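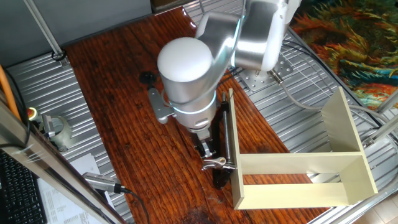
Wanted: people to be unimpressed by a robot arm (paid)

Trunen is looking for 45 participants to try out Cesar, a small robot workcell kit from Grollix, before our review of it goes up. We have had our turn with it. We wrote the setup notes, we know which menu hides the useful setting, and we have stopped noticing the things that annoyed us on day one. You haven't, so we would like to borrow your patience until it runs out.

What Cesar is

A single arm with a two-fingered gripper, sold with its software and a slim printed manual to workshops that have never owned a robot and are a little embarrassed about it. The pitch is that anybody who can use a coffee machine can teach it a job. We have met people who can't use our coffee machine, and they are warmly encouraged to apply.

What you would be doing

You will teach the arm to bring a held object up to a small open wooden shelf and set it down where you meant to. It takes a person two seconds. You will have a whole morning. Teaching is done partly by hand, partly at the keyboard, and partly by going back to page one of the manual and starting again.

After that you fill in our questionnaire, which has 69 questions. We tried to shorten it, and it came out longer. Please answer the ones about the manual with particular feeling, as Grollix has asked to see those first.
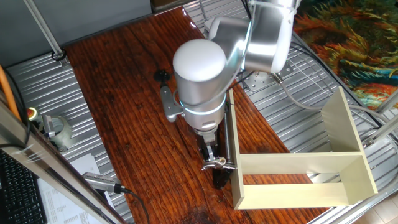 Cesar at the shelf, gripper pointing down.

Who we want

You are 18 or over and can stand at a bench for stretches of half an hour, with a stool in between. You read English comfortably, including English written by engineers. You have made, mended, packed or sorted things for a living, or you do so at weekends and your family has views about it.

You do not need to have programmed anything. If you have programmed industrial arms for years, we have five places for you in a separate group, so that you can sigh at one another.

Who we don't want, with regret

Anyone working for Grollix or for a firm that sells its kit. Anyone who took part in our March session on the Reddy gripper, as you already know our questionnaire and have presumably told your friends. Anyone hoping to be on video: we record the arm and the screen, and your voice only if you tick the box.

Pay and practicalities

One session of four hours, including a break. We pay £109 by bank transfer, plus travel up to £20 if you keep your tickets. Lunch is sandwiches. We have had more than 200 comments about the sandwiches over the years and have acted on several.

Wear flat, closed shoes and tie long hair back. Scarves, lanyards and dangly bracelets stay in the locker. You get a safety talk before you touch anything, and you will be shown the emergency stop. Press it whenever you like. There is no form to fill in afterwards and we won't ask you why in a hurt voice.

You can leave at any point and still be paid for the session. We keep your answers for two years with your name removed. If a remark of yours is good enough to quote in the review, we'll ask you first.

How to apply

Send us a short email through the contact page with "Cesar" in the subject line. Tell us what you do, which mornings you can't manage, and the last piece of equipment that made you swear. A paragraph will do. CVs will be admired and not read.

Applications close on 10/10/21. We reply to everyone, including the people we turn down, though those replies take a bit longer to write. If you need step-free access or a lower bench, put it in the email and we'll set things up before you arrive.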